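Machines et corvées : la vaisselle attend toujours, le tri avance un peu

Merville, le 2 octobre 2022

Depuis des années on nous annonce la machine qui fera les petits travaux de la maison et de l'atelier à notre place. La société Lelero, installée à Merville, a présenté en septembre le bilan de son projet Drorano, et ce bilan est plus modeste que les annonces habituelles. Le projet concerne des tâches simples : prendre un objet, le poser au bon endroit, recommencer. Une bonne partie du travail se fait d'abord en simulation, sur une table virtuelle, avec des plaques de laboratoire, des supports et des bacs. 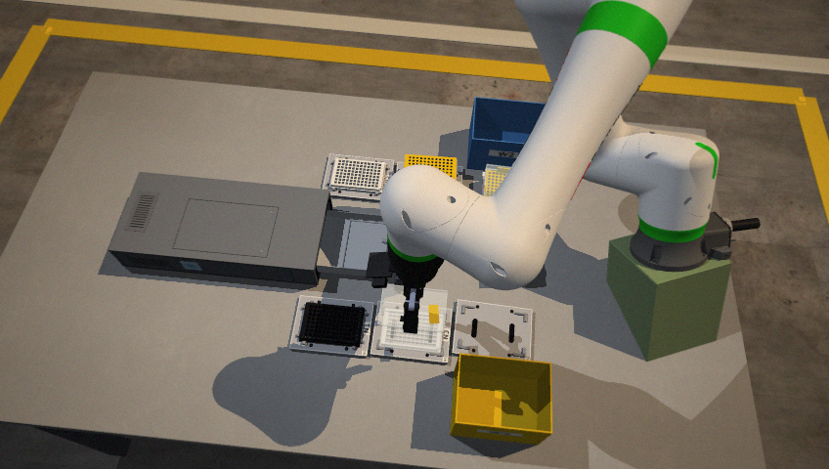 Le bras simulé au-dessus d'une plaque blanche, entre une plaque noire et un support vide.

Selon Lelero, le bras a exécuté 700 déplacements de plaques dans la simulation, et 600 ont été jugés corrects. Les 100 autres se partagent entre des plaques posées de travers et des prises manquées. L'entreprise considère que c'est un bon résultat pour un atelier, où les objets ont toujours la même forme et où leur place est connue d'avance. Pour une cuisine, elle est beaucoup plus prudente. Une assiette creuse, un torchon ou un verre fin demandent chacun une manière différente de saisir, et le projet n'a pas encore traité ces cas.

La lenteur est l'autre difficulté. Une séquence complète de rangement dure 27 secondes dans la version actuelle du programme, ce qui reste long pour qui a déjà vidé un lave-vaisselle un matin de semaine. Lelero veut réduire cette durée avant de passer à des essais réels, qui auront lieu dans un local de l'entreprise.

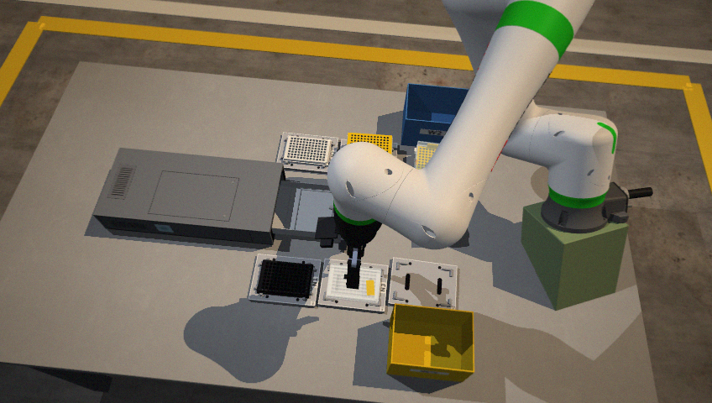
Chez Fajardo, qui prépare des commandes pour de petits commerces, on répond que la vitesse compte moins que la régularité. Une machine lente mais qui travaille toute la nuit serait déjà utile, estime l'entreprise, à condition qu'il ne faille pas venir la relancer à chaque erreur. Fajardo ajoute qu'elle n'achètera rien avant d'avoir vu un essai de 7 jours sans intervention.

Cette condition n'est pas encore remplie. La prochaine étape de Drorano prévoit des objets de tailles variées, et des positions de départ qui changent d'un essai à l'autre. Les pièces à prendre ou à déposer dans un tiroir feront l'objet d'une série séparée, car l'espace entre les bords laisse peu de marge aux doigts de la pince.
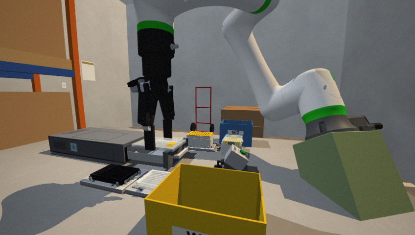
Peut-on espérer bientôt une telle machine à la maison ?
Pour le moment, Lelero ne donne aucune date et parle seulement des ateliers et des laboratoires, où les gestes sont répétitifs et l'espace bien délimité.

Les résultats de la prochaine série seront publiés sur le site du projet.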